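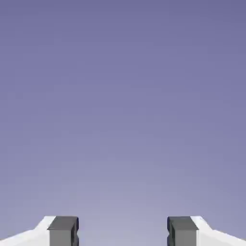

Minutes – Packing Floor Automation Meeting, Rosisside site

Tuesday, October 1, 2019, break room

Present: Elikem Opoku, Svitlana Melnychuk, Rawan Ghanem, Amândio Frade, and me (Tamara Derkach, taking notes again, so blame me for the spelling)

1. Last meeting's notes

Approved. Amândio wanted it added that he did ask about the floor mats last time. He did, and it's in there now. Sorry, Amândio!

2. Where the robot cell stands

Elikem took us through the simulation work. The gripper is two-fingered, white with dark gray pads on the fingertips, and the pads have little notches on the inside edges. Rawan wanted to know if the notches would mark the cartons (we've all seen what the old clamp did to the Panasiuk order). Elikem doesn't know yet and didn't want to guess. He'll run the small cartons first, then the sleeves.

We pack 3000 cartons on a normal day shift. The plan is to give the cell 200 of those to start with, small size only, and leave everything else on the benches. I thought that sounded low and said so, but Svitlana likes it low and I think she won me over – if the thing stops at ten in the morning, two people can pick up 200 by hand without skipping lunch.

Later on it could go up to 1000 a day. No date for that.

3. Who does what

This took most of the hour. Svitlana asked straight out whether anyone's hours get cut. Elikem said no cuts through April, and that he has it from Clisley in an email. Rawan asked for the email to go up on the board where people can read it for themselves, and we all agreed.

Two of the bench packers would move over to tend the cell: loading blanks, clearing jams, signing off the first carton of each run. Rawan thinks those jobs should go up a pay grade. I think so too, for what it's worth. Elikem will take it upstairs.

Amândio is worried about the people who stay on the benches. If the cell takes all the small light stuff, they get heavy cartons all day long, and his shoulder already has opinions about that. Good point, and it wasn't in the plan at all. We talked about swapping benches every two hours and didn't settle it.

4. Training

Mutlow is offering two half days on site. Svitlana asked that night shift get theirs at night, on paid time, and not be told to come in at noon like with the label printers. Agreed.

5. Anything else

Job ticket 3294 (the guard door that sticks) is still open. The mats are still not ordered.

To do

Elikem – post the Clisley email, ask about the pay grade, report back on carton marks
Svitlana – night training times with Mutlow
Rawan and Amândio – draft a bench rotation
Me – order the mats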